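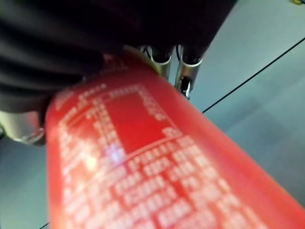
停止信号が入ったとき、ロボットハンドは持っている容器を離さないのか。

離すことがあります。当社の試験では、保護停止のあと、操作者が何も指示していないのに指が開いた例が3件ありました。

サイト内検索 キーワードを入力 検索

報道関係各位
2022年9月22日
Jistau

多指ハンドの意図しない把持解放について
「対策済み」との説明を当社はまだ受け入れていません

Jistauは、Stosetti製の多指ハンドを使った容器の持ち替え・搬送試験において、保護停止後に把持が解放される事象を確認しました。該当するハンドを使う試験は、当社の施設Villanuevaですべて中断しています。けが人はいません。落下した容器はいずれも卓上にとどまり、中身の漏れもありませんでした。

Stosetti、および制御ソフトウェアを供給するKastimuraからは、更新版の適用によって問題は解消したとの連絡を受けています。しかし、何が原因で、更新版のどこがそれを直したのか、当社が納得できる資料はまだ届いていません。「解消した」という結論だけを先に公表することは避けるべきだと考え、現時点で分かっていることと分かっていないことを分けてお知らせします。

■ 発生した事象

試験は、円筒形の容器やボトルをハンドでつかみ、向きを変えながら別の位置へ運ぶというものです。動作の途中で保護停止をかけ、腕が止まること、把持が保たれることを確かめます。停止中は指の位置を維持するのが仕様書に書かれた動作で、再開操作があるまで指は開かないことになっています。

全164回の実施のうち、3件で停止後に指が開き、容器が落ちました。このうち2件は標準の搬送速度で行った131回の中で、残る1件は速度を下げた条件で起きています。

3件とも、腕そのものは正常に止まっていました。止まった腕の先で指だけが動いた、というのが記録から読み取れる経過です。停止表示灯は停止状態を示しており、そばにいる人が表示だけを見て手を入れたとしてもおかしくない状況でした。容器が落ちたことより、こちらのほうを当社は重く見ています。

■ 両社の説明と、当社が疑問に思う点

最初に受けた説明は「容器の表面が滑りやすかったため」というものでした。光沢のある缶やラベルを巻いたボトルが滑りやすいことは確かです。ただ、滑って落ちたのであれば、指は閉じた位置に残っているか、さらに閉じる方向へ動くはずです。関節の位置記録では、指は開く方向へ動いていました。この記録は説明を受けた翌日に両社へ渡してあります。

次に受けた説明は「搬送速度が高く、停止時の慣性で指が押し広げられた」というものでした。速度を下げた条件でも起きた1件を、この説明でどう扱うのかは書かれていませんでした。また、慣性によるものなら腕が減速している間に開くはずですが、記録上の開き始めは腕が静止したあとです。

三つ目の説明が現在のもので、停止からの復帰待ちの間に、制御ソフトウェアが前の動作の「開」指令を読み直すことがある、という内容です。先の二つに比べれば記録と合っています。それでも、なぜ164回の大半では起きなかったのか、どの条件がそろえば起きるのかは示されていません。再現手順のない不具合について、直ったかどうかを確かめる方法を当社は知りません。

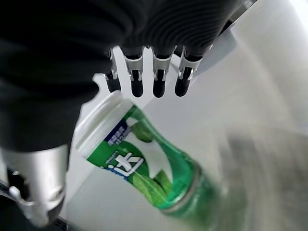

更新版の検証についても同じことが言えます。両社の報告書には「更新後の試験で再発なし」とありますが、試験回数も、使った容器の重さも、停止をかけたタイミングも記載がありませんでした。もともと頻度の低い事象ですから、短い試験で起きなかったとしても不思議はなく、それを根拠に対策済みと判断することはできません。

当社の側にも反省すべき点があります。最初の1件が起きたとき、現場では容器の持ち方が浅かったものと考え、つかむ位置を変えて試験を続けました。関節の位置記録を確認したのは2件目のあとです。最初の段階で確認していれば、少なくとも3件目は起きる前に試験を止められた可能性があります。この判断の遅れについては、社内の手順を改めました。

■ 現在の措置

・該当ハンドを使う試験は、有人・無人を問わず中断しています。
・中断中の機体は駆動電源を切り、ハンドに物を持たせたまま置かないこととしました。
・別の型のハンドを使う試験は続けていますが、停止中であっても、駆動電源が切れていることを確かめるまでは把持部の下に手を入れないよう全員に通知しました。
・意図しない落下が1件でもあれば、原因の見当がついているかどうかにかかわらず、記録を確認するまで再開しません。

■ 再開の条件

当社はKastimuraに対し、再現手順、更新前後の変更箇所、更新後の試験条件の一覧を求めています。Stosettiには、制御ソフトウェアの状態によらず停止中の指の開きを防ぐ仕組みを、ハンド側に設けられるかどうかを問い合わせました。後者についてはソフトウェアの更新で足りるとの回答でしたが、再検討を依頼しています。

資料がそろえば、10月中に当社の手で再現試験を行います。更新前の版で事象を再現し、同じ手順を更新後の版で繰り返す予定です。更新前の版で再現できなかった場合は、更新後に起きなくても「確認できず」として扱い、試験の中断を続けます。納期の都合でこの条件を緩める考えはありません。

■ コメント

安全評価担当 Lucinda Fitzsimmons
「説明が三度変わりました。調査が進めば見方が変わるのは当然で、それ自体を責めるつもりはありません。ただ、三度とも『これで解決です』という文が付いていました。一度目と二度目がそうではなかった以上、三度目は証拠を見てから判断します。」

試験責任者 Khôi Đồng
「つかむ位置のせいだと思い込んで続けたのは私の判断です。止まっているはずのものが動いたのですから、その場で止めるべきでした。更新版を入れれば翌日から再開できると言われていますが、今の資料で部下に手を入れさせることはできません。」

■ 同じハンドをお使いの方へ

当社の事象がほかの設備でも起きるかどうかは分かりません。使用条件が違えば起きないかもしれず、すでに起きていて滑りによる落下として処理されている可能性もあります。停止後に物が落ちた記録をお持ちの場合は、関節の位置記録が残っているかどうかをまずご確認ください。当社の機体では、記録は再起動を繰り返すと古いものから上書きされる設定になっていました。電源を入れ直す前に保存することをお勧めします。

類似の事例についての情報提供を受け付けています。ご提供いただいた内容は、承諾なく両社へ渡すことはありません。

■ 本件に関するお問い合わせ

Jistau 広報 Diễm Tiêu
技術的な内容については、試験記録担当のBảo Võが回答します。位置記録の閲覧をご希望の報道機関の方は、広報までお申し込みください。Villanuevaでの取材は、試験の中断中も受け付けますが、該当ハンドを動作させてお見せすることはできません。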